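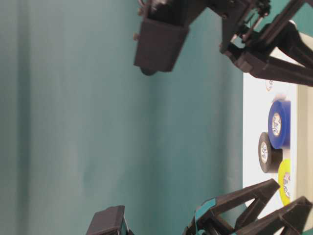

When the Gripper Did Not Let Go: A Talk With Golshifteh Jalali

12/14/20

Golshifteh Jalali does not like the word "accident". She uses it only one time in our conversation, and then she corrects herself. "It was an event with a small injury," she says. "If I call it an accident, people think it fell from the sky. It did not fall from the sky. We had it in our log since June."

Jalali is responsible for the tape sorting cell at Idbridge, where two robot arms pick up rolls of electrical tape and put them on a white tray. The job looks simple, and this is the reason it was chosen. The rolls are light, they are cheap, and they have a hole in the middle which a finger can go into. In the log, the event has the number 1011.

I asked her to tell it from the beginning. The cell was running a long test of 1000 picks. At some point the left gripper closed on a roll and reported that it was open. The program believed the report and sent the arm to the next position, with the roll still in the fingers. The roll hit the edge of the tray, the arm pushed on, and the motor current went up until the controller stopped everything.

"Until this moment the system did what we designed," Jalali says. "It stopped. It was not elegant, but it stopped."

The problem came after. Her colleague Benito Benítez went to the table to take out the roll by hand. The screen said that the gripper was open and had no force. He put his thumb between the fingers to push the roll out, and the second arm's restart signal also woke up the left one. The fingers closed with 50 newtons. He had a bruised nail and a small cut.

"I believed the screen and not my eyes," Benítez told me later, by phone. "The fingers were closed. I could see they were closed! But the screen was green, and I thought, it is only stuck a little."

It took them seven days to find the cause. The first idea was the software, and Jalali admits that she defended this idea too long. Then they thought of the tape itself, because the rolls can leave glue on the fingers, and a sticky finger opens late. They cleaned everything with alcohol and the fault came back the same afternoon.

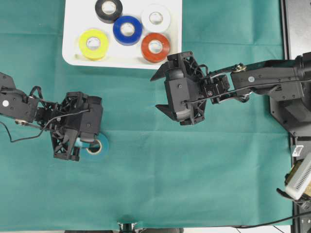
Vol. 7, No. 50

The real cause was a cable. The position sensor of the left gripper is connected by a thin cable which follows the arm, and when the wrist turned far to the inside, the cable was pulled a little. One wire inside was broken, but its two ends were still touching most of the time. When they separated, the controller did not receive a new value, so it kept the last one. The last one was "open".

"For me this is the true fault," says Jalali. "A cable can break, all cables break. But a controller that has no information must say that it has no information. Ours was repeating old news."

I asked about the entry from June. She took some time before she answered. The log had a line, written by Yasaman Mazandarani, that the left gripper "sometimes lies for a second". The line was read and marked as minor. Nothing was dropped in that week, so the matter was closed. Mazandarani did not want to be interviewed, but she allowed me to mention her note.

Since then the cell has a different behavior. If the gripper value is older than a short limit, both arms stop and the power to the fingers is cut. Restart is separate for each arm. The cables have a longer loop at the wrist, and they are changed on a fixed date, also when they look good. And before a hand goes near the fingers, the main switch is turned off and locked - the screen is not a permission any more.

The work also became slower, which not everyone likes. Jalali says that picking on the inner core is still the most difficult part. One finger goes in the hole, the other stays outside, and the cardboard gives only a little resistance. If the force limit is too low, the roll slips. If it is too high, the core is damaged and the next pick is worse.
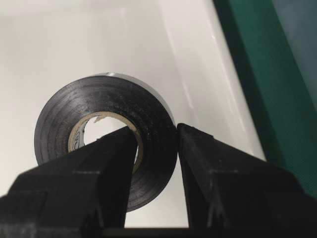

Frans Dierckx is not convinced that the new rules are enough. In his opinion the stop should be made fully in hardware, with its own sensor, and a time limit in the software is only "a second screen to believe in". He wrote this to Jalali in a letter of two pages after he read her report.

She did not take offense. "He is right in the principle," she says. "We have asked for the second sensor. Until it is installed, we keep the speed low and we keep the lock on the switch."

Benítez is back at the cell. His nail is growing normally, he says, and he has now the key of the lock on his own key ring. I asked Jalali if the rest of the 1000 picks will be done this year. She said no. The test will start again from the first pick, with the new cables, after the second sensor is in place.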